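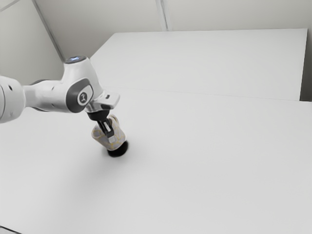 Small Cups, Soft Landings

Search this site Enter keywords Go

Setting a cup down gently sounds like the easy part of the job, and for years Stanisława Dudek's group at Darkis treated it that way. Then they began running their arm in simulation, with a little cylinder marked in thin golden-yellow lines, and found that most failures came in the last bit of the trip – after a perfectly good grasp.

Their method, called Żak, lets the arm practice lowering a tilted object over and over while the computer changes its weight and grip. After 713 practice rounds, Dudek told me over a very long lunch, clean landings rose from 29 percent to just over 80. She's hoping to try it on the real arm in December, and she has already picked out the cups.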